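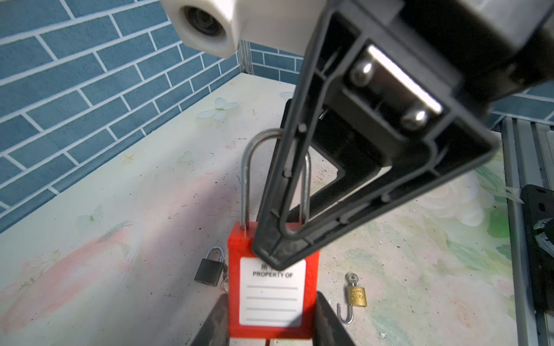 Unit 3: Padlocks and who holds the key

Start with the red one. It has a white label that says PROPERTY OF, and the gray lines under it are for a name. In my class you fill those in before you do anything else – I check!

Small locks come with small keys, so put yours on a ring today. I lost mine in October and had to beg Hermenegildo Arriaga for the spare. 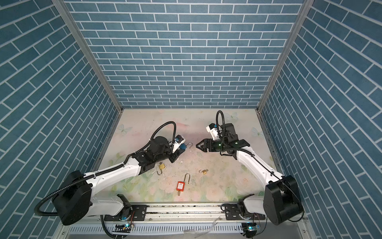 Trelline Workplace Safety Department

Next comes the shackle. On the little blue lock it's hooked open, and I'd like you to get used to spotting that from a few steps back. Open means unlocked – go get the owner.

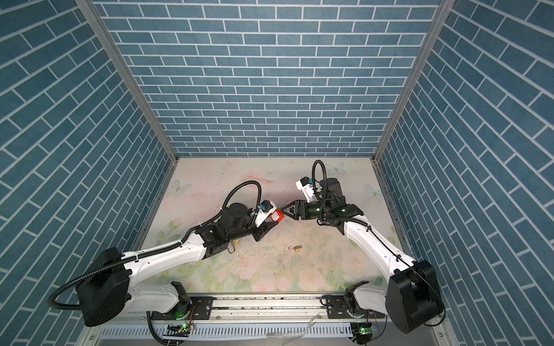 Fig. 3. Red and brass, brass one open.

For next time, read page 74 and bring your own lock.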